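홈 | 정리수납 | 주방 | 빨래 | 공구와 수리 | 글쓴이 소개

작은 바구니로 천을 정리하는 방법

02/11/2020
공유 17 | 댓글 5

저는 한국어를 어른이 된 다음에 배웠습니다. 그래서 문장이 조금 딱딱해도 이해해 주시기 바랍니다. 오늘은 옷장 안에 큰 상자를 두지 않고 작은 바구니를 쓰는 방법을 적겠습니다.

저희 집에는 전에 큰 종이 상자가 하나 있었습니다. 식탁보, 베갯잇, 얇은 바지, 남은 옷감을 모두 그 상자에 넣었습니다. 베갯잇 하나를 꺼내려면 위에 있는 것을 전부 들어야 했고, 다시 넣을 때는 접은 모양이 망가졌습니다. 6월에 이사를 하면서 그 상자를 버리고 플라스틱 바구니를 샀습니다.

바구니는 옆면이 너무 높지 않은 것이 좋습니다. 깊은 바구니를 사면 결국 천을 두 층으로 쌓게 됩니다. 저는 가게에 가기 전에 선반의 깊이를 줄자로 재고 종이에 적었습니다. 바구니는 위쪽이 아래쪽보다 넓은 것이 많습니다. 그러므로 바닥의 길이를 재지 말고 테두리의 바깥쪽을 재야 합니다. 저는 처음에 이것을 몰라서 Orklow 가게에 한 번 교환하러 갔습니다.

접는 일은 넓고 깨끗한 상판에서 하십시오. 침대 위에서 접으면 바닥이 푹신해서 선이 똑바로 나오지 않습니다. 바구니는 상판의 안쪽에 밀어 놓고, 자기 앞을 비워 두면 팔이 편합니다.
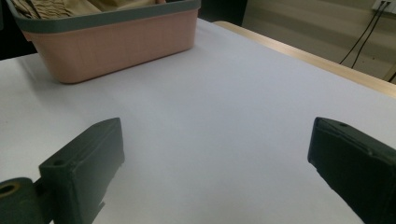 천을 접는 순서는 간단합니다. 먼저 길게 반으로 접고, 손바닥으로 가운데에서 바깥쪽으로 밉니다. 그다음에 바구니의 폭에 맞추어 다시 접습니다. 면바지처럼 두꺼운 천은 세 번만 접는 것이 좋습니다. 더 많이 접으면 가운데가 불룩해집니다. 접힌 둥근 쪽이 위로 오게 넣으면 한 장씩 꺼내기가 쉽습니다.

바구니 하나에 얼마나 넣을 수 있는지 댓글로 물어보신 분이 계셨습니다. 저는 얇은 손수건 종류는 최대 17장까지 넣고, 바지는 5벌을 넣습니다. 손을 옆으로 넣어 보았을 때 들어가지 않으면 한 장을 빼야 합니다. 천이 테두리 위로 조금 올라오는 것은 괜찮지만, 선반 위 칸에 닿으면 꺼낼 때마다 구겨집니다.

색깔도 도움이 됩니다. 저희 집에서는 분홍색 계통은 옷감, 회색은 수건, 흰색은 아직 정하지 못한 물건입니다. 이름표를 붙이는 분도 많습니다. 세로로 골이 있는 바구니에는 스티커가 잘 붙지 않으므로, 종이에 구멍을 뚫고 끈으로 테두리에 묶으시면 됩니다.

바구니를 씻을 때는 미지근한 물에 주방 세제를 조금 풀고 오래된 칫솔로 골 사이를 문지릅니다. 씻은 뒤에는 뒤집어서 하룻밤 말립니다. 물기가 남은 바구니에 면을 넣으면 냄새가 생기고, 이 냄새는 한 번 빨아서는 잘 없어지지 않습니다. 저는 7주마다 한 번 씻습니다. 장마 때는 더 자주 씻습니다.

다음 글에는 양말 서랍에 대해서 쓰겠습니다.

이전 글: 도마 냄새 없애기 | 다음 글 | 목록으로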